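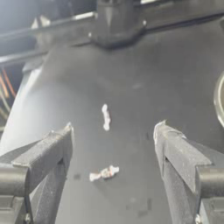
Chapter 7
Wrapping Small Sweets

Most of the packaging a person handles in a day is thrown away within a minute of being opened, and the wrapper on a boiled sweet is thrown away faster than most. It still has work to do before that. It must keep moisture out, stop one sweet sticking to the next, carry a name or a pattern, and come off in the hand without tools. The oldest common way of doing all this is the twist wrap, a single piece of film or paper rolled round the sweet and turned at both ends. The two small sweets on the dark surface at the head of the chapter are wrapped in this way, in white with a little pink or reddish print across the middle and the twisted ends left plain to the eye. On one of them the print makes a darker band. A band in that position is a sensible choice for the printer, as we shall see in section 7.2.

Chapter 6 dealt with cartons, which hold their shape whether or not anything is inside them. A twist wrap has no shape of its own. It takes its form from the sweet, and if the sweet is badly made the wrap will be bad too. For this reason students should read the notes on boiling and forming in Chapter 2 again before going further, and in particular the table of finished sizes.

What you should know by the end of the chapter

The parts of a twist wrap and what each is called.
Why some films hold a twist and others spring open.
How to work out the length of film needed for a sweet of known size.
The difference between a double twist, a single twist and a fold.
How to carry out the Hovham pull test and write up the results.

7.1 The parts of the wrap

The middle part, which lies against the sweet, is called the body. The narrow places on either side, where the film is gathered, are the necks. Beyond the necks the film opens out again into the ears. In the trade the ears are sometimes called fans or tails, and older books use all three words without saying which is meant. In this book we use ears throughout.

The edge of the film that runs along the body is the overlap. It is not glued. It is held down by the necks alone, and a wrap with too little overlap will show a gap along one side when the sweet is turned over. A wrap with too much overlap wastes film. The waste on one sweet is too small to notice, but a line in steady work will use many reels in a week.

The necks do most of the work. A neck turned too few times will loosen in the bag, and one turned too many times may tear, especially in cold weather. The usual practice is to set the machine on the low side, run a short batch, and add a quarter turn at a time until the wraps pass the test in section 7.4.

7.2 Print and where it goes

Print on the ears is crushed and cannot be read. Print on the necks may crack. The body is therefore the only part on which a name can be relied upon, and even there it will be bent round the sweet, so that a long word is never seen whole. Short names and simple bands do best. Where a design must cover the whole film, choose a small repeating pattern that does not matter if it is broken.

The film has to be fed so that the print lands in the same place each time. This is called register. A drift of two millimetres is easily seen on a plain white wrap with a coloured band and hardly seen at all on an overall pattern, so the simple design is the harder one to run well.

7.3 Choosing a film

A film that stays where it is put is said to have good dead fold. Waxed paper has it, and so does cellulose film. Many cheaper plastics do not, and have to be specially treated before they can be used. The Rateck case study at the end of the chapter follows a small factory through a change of film in January, when the stock was cold and stiff, and gives the faults recorded in a trial of 1,684 sweets. Read it with the fault chart beside you — the names of the faults are not explained again.

Before you begin

Collect around 20 wrapped sweets of different makes. Unwrap half of them, flatten the films, and measure each one along and across. Keep the rest wrapped for the pull test. Write down the make, the kind of twist and whether the print is on the body only. You will need these figures for exercises 1 to 4.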